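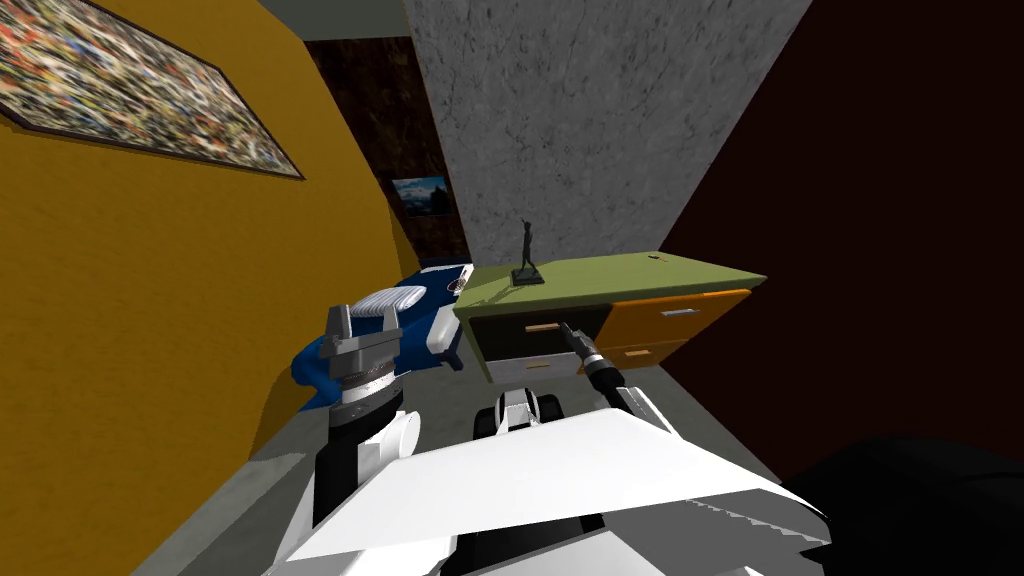 Home | Reviews | Simulation | Hardware | Newsletter

Skalik Sedside room pack: what you get for the money

October, by the Malinowski test desk
4 minute read

Sedside is a set of simulated home interiors for training and testing two-armed robots. Skalik sells it as a yearly license. The pitch is that you can practice household jobs, drawers above all, in rooms that never look the same twice, and then move what you learned onto a real machine. We have heard that pitch before, so we ran the pack for a few weeks before writing anything down.

What's in the box

The base license covers 60 rooms and 2 robot models. Skalik's sales sheet says 4000 variations, and that number needs a closer look. Most of them are the same rooms with the colors and surfaces shuffled. You get a mustard wall next to a marbled one, or a dresser with an olive-green top and drawer fronts in orange and black. It's ugly on purpose. The thinking goes that a robot trained on clashing rooms won't be thrown by your beige one. Maybe so. But a repainted dresser is still the same dresser, and we'd like the sales sheet to say how many different dressers there are. We asked and were sent the sales sheet again.

Drawers

Opening a drawer is the job Skalik demos the most, and it's the one we spent the most time on. The view from the robot is good. Both arms stay in sight for much of the reach, and the gripper blocks part of the drawer front when it comes in close to the handle, as it would on real hardware. Plenty of cheaper packs give you a nice floating view from the ceiling that no real robot will ever have. Credit where due.

Contact is weaker. Handles in our copy were too forgiving. A grip that was plainly off center still pulled the drawer open more often than we believe it should, and the slides all felt alike no matter the size of the drawer. There is a friction setting in the config file. It's global, so you can make every drawer in the house stiff or none of them.

Clutter

Rooms come dressed with pictures, seating and small things on the furniture tops. Some of it is only scenery. In the rooms we tried, a statuette on a dresser could be knocked over, but the framed art couldn't be bumped at all, and an arm that swung wide went straight through the corner. Skalik lists this as a known issue.

Setup and support

Install took us most of a Thursday. The docs assume you already use Ulent to manage your runs, and the steps for people who don't are thin. Support answered within a day both times we wrote, politely, and once with a fix that worked.

Trial period is 60 days, with the full pack unlocked. Use it. Take a policy you already trust on real drawers, run it in Sedside, and see if the scores line up at all. Ours did on the easy reaches and drifted apart once the handles got small.

Should you buy it?

For camera work and reach planning, yes, if the price doesn't sting. For anything that depends on how a drawer feels in the hand, we'd wait for the next release and read the change notes for the word "friction."

Previous | Next | All reviews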